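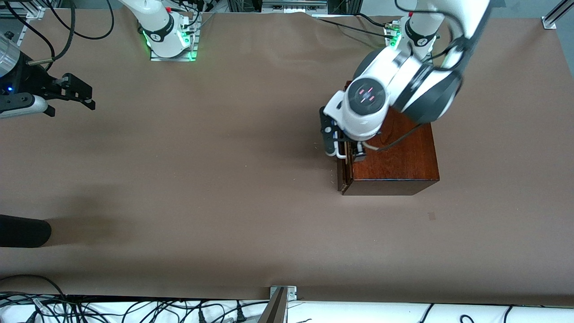
Pre-purchase inspection for the second two-arm cell, Tutdale site. Completed by Hayley Gosling, 16 November 2021, on the existing cell, so that the order to Rothe covers what the first order left out. Paper covering is priced as a consumable this time; the brown sheet has creases and a dark spot in front of the varnished box, and the old budget had no line for it. Cable management is a separate line as well.

1. Arm bases and mounting plates
Status: pass
Comment: Bolts at marked torque. Order the same plates for the new cell.

2. Cables, rear of table
Status: action
Comment: Black cables loop down at the rear left corner and drape across the table toward the arm base. Quote for overhead routing requested from Ekodum.

3. Cables, front edge
Status: action
Comment: Power and data run together, plugs lying among them. Budget for a closed tray, 3 sections. M. Pickering to confirm length before the order goes in.

4. Cable on left arm
Status: monitor
Comment: Lies across the top of the box with the gripper down at the corner. Check jacket for wear at each monthly inspection. Add one spare to the parts list.

5. Grippers
Status: pass
Comment: The two sides carry different finger sets – decide on one type before purchase. Spares for two types cost more to hold than the saving on the cheaper set.

6. Front clamp bracket
Status: pass
Comment: Screws tight. Not included in the Prostodov quote, add.

7. Emergency stop
Status: pass
Comment: Tested from both sides of the table. New cell needs its own circuit, wiring estimate 21 hours.

8. Guarding
Status: open
Comment: Risk assessment for the new position not done. No purchase order until signed by E. Whiteley.

Lead time on the arms is quoted at 54 days. Open items to Sandra Dawber by the end of November.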